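February, left-hand bench, Flaltholm
Notebook entry: gripper not letting go / unexpected close during brick sorting

Started 08:40. Carrying on from the last entry. The sorting job was supposed to be boring by now, and it was until the gripper closed on its own with my hand near it. Nobody hurt. Writing it all down in order before I start changing things.

Setup as of this morning. Arm on the Gullstead controller, software build unchanged since January. Task is the usual one: take bricks from the pile, put them in the red organiser by colour. Speed held at 80 mm/s near the table, force limit on the fingers as set by Rasa. Run length was meant to be 1000 picks, unattended apart from refilling the pile.

What happened first. Run went normally up to pick 630. At 630 the arm went down, closed, lifted, moved over to the organiser and did not open. The controller log says the open command was sent and acknowledged. The fingers stayed shut. After the timeout the arm went back to its waiting position still holding the brick, and the task stopped with a grip error, as it should.

I pressed pause on the screen. I did not press the red button. That was my mistake and I want it written here in plain words. Pause stops the arm from moving. It doesn't take power off the fingers, and I knew that, because it is on the card taped to the Orlandini cabinet.

I took hold of the brick to pull it free. It came out easily, which should have told me the fingers had already lost some of their grip. Just after I drew my hand back, the fingers opened fully and then closed again, hard. No command for the close in the log. The open looks like the old one, carried out late by something like 40 seconds going by the wall clock, but I wasn't timing it, so don't rely on that.

Pressed the red button then. Power off at the cabinet, tag on the switch, note on the door.

Things checked with power off:

Finger travel by hand. Free over the whole stroke, no grit, no tight spot. Pads dirty but firmly stuck on.

Connector at the gripper. Seated. Locking ring was not fully turned. It took a bit less than a quarter turn to bring it home. I can't say whether it had worked loose or was never done up properly, as I don't have a note from the last time it was off.

Cable from gripper to controller. No nicks. There is a place where it bends sharply each time the arm reaches towards the organiser, and the outer sleeve has gone soft there. Wiggled it with the meter across the signal pair. Two brief drop-outs when bent one way, then none in the next several tries. I don't trust it.

Supply. Urmont unit, output steady on the meter with the gripper disconnected. Not yet measured under load.

After lunch, powered up again with the guard across the front and nobody inside it. Connector done up fully, same cable. I wanted to see the fault again before swapping parts, because if I change the cable and the connector together I won't know which it was. Slow approach to the pile, fingers open, stop above the bricks, close on nothing, open, back off, repeat. Blue and yellow bricks only in the pile. The lime-green one was already in the left compartment of the organiser and I left it there.

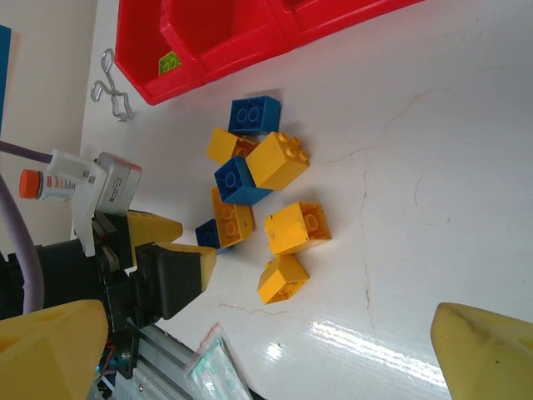

Kristaps Jankauskaitė asked whether the late open could be sitting in a queue somewhere, and said that if it was, no amount of work on the cable would stop it happening again. On the older controller a command that had been acknowledged but not carried out was kept and sent again when the line came back. Had anyone checked that this one throws old commands away?

I hadn't. It fits what I saw better than the cable alone does. A drop-out explains why the fingers did not open. It doesn't explain an open arriving later, with the task stopped and the screen showing paused. Something must have kept it.

Looked through the gripper driver settings. There is a retry option and it is on. The retry limit is set to 100, and the wait between tries gets longer each time. There is nothing in the pause routine that clears pending retries. So with the task paused, the driver can go on trying to send the open until it gets through. I read it twice and then had Rasa read it without telling her what I thought. She came to the same view.

That still leaves the close. My best guess is that the gripper restarts its own little board when the line comes back, and does a homing move, open then shut, to find its ends. The homing speed and force are held in the gripper and don't follow our limit. That would match the hard close. It would also mean that the "open" I saw may have been the first half of homing, and the queued command had nothing to do with it. I can't separate the two from the log, as the log only has what the controller sent.

Tests for the rest of the afternoon, all with the guard on:

Test A. Closed on a foam block, pulled the signal connector, sent open, waited, plugged back in. Fingers opened when the connector went in. No close after it. So the queue is real.

Test B. Same again with retry off. Fingers stayed shut when plugged back in. Good.

Test C. Retry off, cut the gripper supply for a moment and restored it. Fingers opened fully, then closed hard, no command sent. Exactly the movement I saw this morning. The foam block was left with a deep crease.

Test D. Same as C, with homing at start-up disabled in the gripper's own settings. No movement on restoring supply. The controller then reports position unknown and refuses to run until homing is asked for. I can live with that.

So C is this morning's movement, and for that the supply has to drop, not only the signal. The supply runs in the same cable, through the same soft spot. Metered the supply pair while bending it and got one drop-out in a lot of bending. Enough to condemn it.

The repeated approach from after lunch did not bring the fault back at all. Almost two hours of it. I'm not taking any comfort from that, and it shouldn't be read as the connector having been the cause.

Changes made before leaving:

Retry turned off in the driver. Pause routine changed so it also cancels anything waiting for the gripper. Rasa has looked at the change but it has not been run with a real drop-out yet.

Start-up homing disabled in the gripper. Homing is now a separate step on the screen and asks for a second press.

Old cable cut in half and binned so it can't find its way back into the drawer. New one not fitted. We have one of the right length but the same routing will wreck it in the same place, so it needs a wider loop at the organiser side first. Or move the organiser nearer to the arm, which costs nothing. Try that first.

Card on the cabinet rewritten. Old wording was "Pause does not isolate gripper", which is correct and which I walked straight past. New wording: RED BUTTON BEFORE HANDS. There is now a copy beside the screen too, at the height where you press pause.

Still open:

Does the red button take power off the fingers at once, or is there enough left in the Urmont supply for one more movement? I assumed at once. Needs measuring, with the fingers on a foam block and not on an assumption.

Same driver is on the other bench. Retry is on there as well, I looked. Have left a tag on that one and told Kristaps it isn't to be run until the setting is changed and the homing question is checked on its gripper, which is an older type and may not have the same option.

Near-miss form filled in and handed over. I put down "hand in reach of powered gripper, wrong stop used".

Left the bench powered off and tagged at 17:50. Key is with Rasa Stankevičius. The 1000-pick run starts again from zero once the cable is in; the first 630 don't count, as I don't know how many of them had a drop-out too short to notice.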